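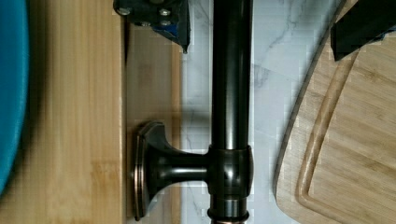 Workplace Automation > Manipulation and Handling
Thread: Reset work after the arm went in - who owns it?
Started June 21, 2024

torque_limit
Original poster

We run a kitchen bench at the Nonderau site where an arm does tabletop handling: plates, bowls, plush food, the usual. The project is called Ignacio internally. Until October the handling was done by hand by the bench staff, who also wrote up the results. Now the arm does the pick and place and the staff do resets, meaning every object goes back to its start position before the next cycle.

The job has changed more than the roster shows. Under the old arrangement a person moved a plate, noted the result and had a say in what was tried next. The current task card reads "reset, confirm, clear". The confirm step is a button in Levport, our scheduler. On a run of 100 cycles that is 100 button presses and very little else. Pay grade is unchanged, and so is the position description, which still says "bench evaluation".

Management's view is that resets are a temporary cost and will go once the arm can put its own objects back. My view is that resets are now the job, and the position description should be rewritten to match. Interested in how other sites have classified it. 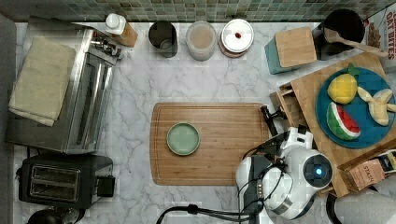 shim_stock
Reply

We had the same argument at Serneck and ended up with reset as its own classification. I wouldn't recommend it. Once it had a separate line in the budget it was the first thing anyone tried to cut, and the people on it lost access to the failure logs because logs were deemed engineering work. Keep it inside evaluation and fight over the task split there.

dry_run_only
Reply

Disagree with shim_stock. If the work is repetitive placement at a pace set by the machine, it should be classified as that, with the breaks that go with it. Calling it evaluation hides the load. Our people were doing resets for a full shift under an evaluation title and the wrist complaints had nowhere to go on the form.

torque_limit, what is your rotation?

torque_limit
Original poster

Two hours on, then off the bench for the rest of the half shift. In practice it gets stretched when someone is away. Levport doesn't track who pressed confirm, only that it was pressed, so I can't give you a real figure for overruns.

shim_stock
Reply

Then that's your first fix, before any wording. Log the time on bench against a role code, no names needed. You can't argue load without it, whichever classification you land on. 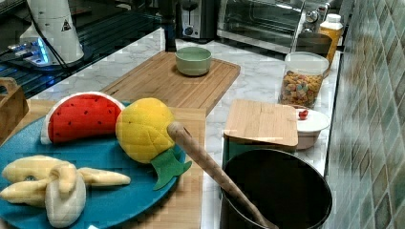
torque_limit
Original poster

Adding the part I left out, which is the written reset standard. It covers the target object and its start position and stops there. Everything else on the bench is "as found", and that is where the judgement comes in. Take the long wooden spoon in the black pot: its handle lies diagonally over the cutting board, just to the right of the plush pineapple on the teal plate. Move the spoon a little and the clearance next to the plate is different, but the card has no line for it. The staff member either leaves it or corrects it, and both get the same confirm press.

I'd call that evaluation work. Someone is deciding whether the cycle is comparable with the last one.

dry_run_only
Reply

Fair, and I'd still want it written down. If the decision matters, put a field on the card with a tolerance. If it isn't on the card, it isn't recognised when the hours are reviewed.

kerf_and_feed
Reply

Tolerance fields are fine up to a point. We added five to our card and the reset time went up enough that supervisors started telling people to skip them. After 1000 cycles we had a full set of ticks and no information. What worked better was a free text line, optional, read at handover by the engineer. Staff used it, mostly for things the arm had nudged.

The other change was letting bench staff stop a run without a code. Stops went up. We got some grumbling over throughput, then it dropped off the agenda.

shim_stock
Reply

Who reads the free text when the engineer is on leave?

kerf_and_feed
Reply

Goes unread until they're back. Known problem.

torque_limit
Original poster

I'll put up role code logging and the free text line as a trial, and leave the position description as a separate item. Stop without a code will take longer to get through, as Levport rejects a stop with an empty code field at present. If anyone has got around that without raising a change request, send me the settings.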